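饼干受潮这件小事：我的课程项目报告

先交代一下选题是怎么来的。我们宿舍在老楼一层，朝北，一到一月份墙角就返潮，我妈寄来的苏打饼干拆开第二天就软了，嚼起来跟嚼纸板似的。那天晚上我一边嚼一边想，食品保藏课的期末项目干脆就做这个好了！室友说你这也能算课题？我去问了带课的Samah Belkadi老师，她说可以，但要有数据，不能光写“我觉得变软了”。好吧。

所以我这份报告要回答的问题就是：开了封的薄脆饼干，用学生手边现成的办法存放，哪种能让它脆得久一点。

一、先讲点原理（不长）

饼干刚出炉的时候含水量很低，里面的淀粉和蛋白质处在一种又硬又脆的状态，教材上叫玻璃态。空气里的水汽一点点钻进去，水分子相当于给它上了润滑油，过了某个点它就变成橡胶态，掰的时候不再“咔”一声断开，会先弯一下。我以前一直以为饼干是慢慢变软的，查了资料才知道这个转变其实挺陡，前面好长一段你根本吃不出差别，然后突然就不行了。这跟我嘴里的经验倒是对得上。

还有个概念叫水分活度，跟含水量是两码事，我一开始老弄混，第一稿里写错了三处，被同组的Nhàn Lã用红笔全圈出来了。简单说，含水量是里面有多少水，水分活度是这些水有多“自由”。饼干跟周围空气放久了会达到平衡，所以屋里湿度越高，它最后就越软。

二、材料和办法

饼干是在学校后门的小超市买的，同一批次的原味苏打饼干，一共用了100片，完整的、没有缺角的才算数，缺角的都进了我们的肚子。称重用的是实验室的Landell电子秤，能读到小数点后两位。湿度计借自Ebere Nwankwo，他养多肉，对湿度这件事比我们谁都上心。

存放方式一共分了五种：
敞开放在盘子里，这是对照；
原包装拧一下，用橡皮筋扎住；
原包装加长尾夹；
带密封圈的玻璃罐；
玻璃罐里再放一包干燥剂。

每组20片，全部放在宿舍书桌的同一层架子上，离窗户和暖气都远一点。持续12天，每天晚上熄灯前称一次重，隔天做一次掰断测试。掰断测试很土：两个人各掰一片，听声音，看断面，按一到五打分，五分是刚开封的样子，一分是能弯着不断。打分的人事先不知道是哪一组，由第三个人递过来。为了这个我们还专门把盘子编了号，结果第一天就把二号和四号贴反了，那天的数据作废，又从头来过。

掰过的饼干不再放回去，所以越往后每组剩的越少，这一点写在后面的不足里。

三、结果

敞开的那组不用多说，第二天就已经掉到三分以下，第四天谁都不愿意掰了，手感像厚一点的饺子皮。

让我意外的是橡皮筋和长尾夹差得那么远。我本来觉得都是“夹住”，能差到哪儿去？橡皮筋组第五天明显变软，长尾夹组撑到了第八天。后来我们把空袋子拿来灌水试漏，橡皮筋扎的那个口子褶皱里一直在渗，长尾夹那个把袋口折了两折再夹，漏得慢多了。Nhàn说关键恐怕在折那两下，夹子本身没那么神。我觉得她说得对，可惜我们没有单独做“只折不夹”的一组，这要怪我，设计的时候没想到。

玻璃罐组到最后一天还有四分。加了干燥剂的那组几乎没变，称重曲线是平的，甚至头两天还轻了一丁点，应该是饼干里原有的水也被吸走了一些。口感上我觉得它比刚开封还干，有点噎，Samah老师尝了一片之后默默去倒了杯水。

那段时间屋里的湿度也不是一直不变。第六天下了一整天雨，加上隔壁在走廊晾衣服，湿度计窜上去一截，除了两个玻璃罐组，其余的重量都跟着跳了一下。这一跳在图上特别清楚，我还挺喜欢它的，因为它正好说明不同包装对外面空气的反应快慢不一样。

四、一点延伸：问卷

光做实验有点单薄，我又在年级群里发了个小问卷，问大家开封的饼干怎么收。收回来354份，说实话比我想的多太多了，可能是因为我说填了可以来领饼干（最后真来领的有19个人，差点不够分）。用得最多的办法是“一次吃完”，我认为这是最优解，可惜没法写进实验设计。剩下的人里，拧一下塞回抽屉的占大多数，用密封罐的很少，理由基本都是没地方放罐子。宿舍抽屉就那么大，这个我完全理解。

还有人写放冰箱。冰箱的事我查了一下，密封好了没问题，没密封的话拿出来时表面容易凝水，反而软得更快。宿舍没有冰箱，没法验证，先记在这儿。

五、不足

样本少，后半段每组剩的片数更少，分数波动就大。打分的是我们自己，虽然遮了组别，但玻璃罐加干燥剂那组一摸就知道是它，等于没遮。没有质构仪，系里那台要排队，排到我们已经交完报告了。饼干只用了一种，夹心的、带糖霜的肯定不一样，糖特别爱吸水。

六、我的建议

要是你跟我一样住在一层北面：袋口折两折，用长尾夹夹紧，一周之内吃掉，够用了。有空罐子就用罐子，罐口擦干净，密封圈上沾了饼干渣会漏气，这是我们第一次试漏时发现的。干燥剂可以从海苔包装里留下来，不过它会吸饱，攒了半年的那种就别指望了。

下学期如果还能接着做，我想换成小包装和大包装对比，看看独立小袋多出来的那点塑料到底换来了几天的脆。Nhàn已经答应继续跟我一组，条件是这次由她来贴编号。

参考的主要是课程讲义第四章和第七章，问卷原始数据在我这里，要的话直接找我拿。

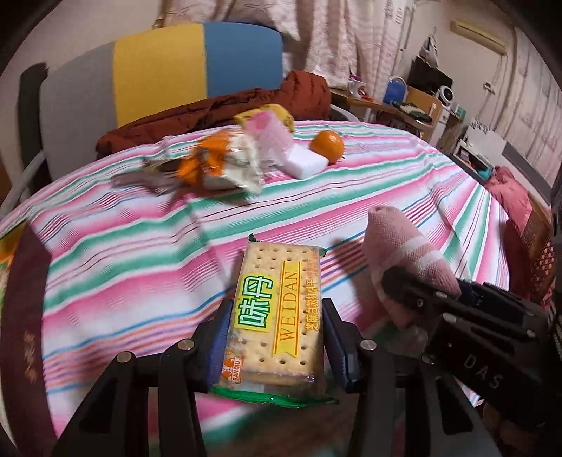
图1　透明包装的味丹（WEIDAN）饼干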